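Home | Forums | New Posts | Members | Search | Log In

Bedding & Linens > Sheets and Pillowcases

Line drying sheets all winter - who else does this?

Started by kurley_quilts, Saturday, 7:40 am
14 replies | 3801 views | Share

kurley_quilts wrote:

Good morning everybody! I have to tell someone and my family is tired of hearing it. I hung a full set of percale sheets outside last December, in a yard with frost on the grass, and I have not gone back to the dryer for bedding. Not once! The smell is wonderful, the corners stay square, and the elastic on my fitted sheets has stopped getting that crunchy, tired feel.

My setup is simple. One long line from the back porch to a post, plus a folding rack in the spare room for the days when it's pouring. I wash before bed, leave the load in the machine, and hang it first thing. On a cold clear day the sheets go stiff as a board, and then sometime after lunch they soften up. I bring them in and drape them over the banister for an hour to finish.

So who else is doing this? I want to hear about lines, pins, racks, all of it.

Likes: 17

threadcount_tess wrote:

Me! Me! I've been doing this for years and I thought I was the only one on my street. My favorite set is a cotton one from Callano that I got on clearance, and it comes off the line feeling like a crisp shirt. I do give everything a hard snap before I pin it, one good crack from each end. You'd be amazed how many wrinkles that takes out.

Pins: go wooden, and go big. The skinny plastic ones get brittle in the cold and snap on you.

basement_laundry wrote:

I'm going to be the grump here. I tried this for a whole winter and my flannel sheets came in damp every single time. They'd spend the day outside, get freezer-stiff, and then need the dryer anyway. I get the appeal in July. In January I'd rather have warm sheets and feeling in my fingers.

Also, nobody on my side of the family can stand a crisp sheet. We like them soft and a little bit worn out.

kurley_quilts wrote:

Ha, fair enough! Flannel is a different animal though. It holds so much water. I only hang percale and the thin jersey ones outside in winter, and the flannel goes on the rack indoors with a fan pointed at it. It takes overnight and part of the morning. Try one more spin cycle before you give up on it, that made a huge difference for me.
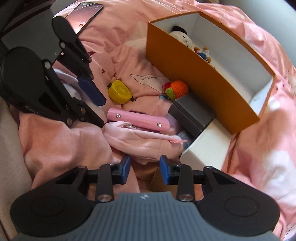 And on colors, before anyone asks - yes, the sun fades them. My brightest set has lost some punch on one side because I always folded it over the line the same way. Now I hang everything inside out and switch which end faces the fence. Wish I'd started sooner!

draditz_dad wrote:

Extra spin is the answer to nearly everything. Our washer has a drain-and-spin setting and I run it twice for towels and sheets.

Question for the group. How are you hanging fitted sheets? I have tried it by the corners, by the hem, and folded in half with the pockets tucked into each other. The pockets always stay wet.

threadcount_tess wrote:

Open side down, draditz_dad! Pin it along one long edge so the pockets hang loose and the wind can get up inside. If it's a still day I go out at lunch and turn the pockets by hand. It takes a minute and the whole thing dries together.

And please don't pin by the elastic. I ruined a good one that way.

pinesol_pat wrote:

I hang mine like a hammock. Two lines next to each other, one long edge pinned to each line, with the middle sagging down between them. It catches the breeze from underneath and it's SO much faster. You need the lines a couple of feet apart for it to work. My flat sheets are done before noon in decent weather.

basement_laundry wrote:

Okay, the hammock thing I might try. In spring.

I still don't buy that it's easier on the fabric, by the way. A sheet flapping on a windy day is taking a beating too. I've had a hem come undone from whipping against the post.

draditz_dad wrote:

I disagree on that one. Look at what's in your lint trap after a load of sheets. All of that used to be sheet! A loose hem I can fix with a needle and thread in front of the TV.

linen_newbie wrote:

Hi all, first post! I live in an apartment with no balcony, so the outside line is out for me. I bought a Krūmiņa folding rack last month, it has 13 rails and it's really sturdy, but a queen flat sheet still has to be folded so many times that the middle takes forever. Any tricks? I love the idea of this and I really want it to work.

kurley_quilts wrote:

Welcome, welcome! So glad you posted. Skip every other rail and weave the sheet over and under so the layers aren't touching. Open the window a crack if you can stand it, and flip the whole thing after about three hours. Another thing that works great is the top of an open door. Wipe the door down first, throw the sheet over it, and let it hang on both sides.

pinesol_pat wrote:

Seconding the door! I did that for two years in my old place. Shower rod works too, if yours is the kind that's screwed in. Mine was the tension kind and down it came at two in the morning with a king duvet cover on it.

linen_newbie wrote:

Did the weave thing on the rack last night and the sheet was dry when I got up. Thank you!! Pillowcases next. Do you hang those by the open end or the closed end?

threadcount_tess wrote:

Closed end up, and only pin one side of the opening if you do it the other way around. I've got strong feelings about pillowcases, so I'll start a separate thread tonight.

Reply | Share | Back to Sheets and Pillowcases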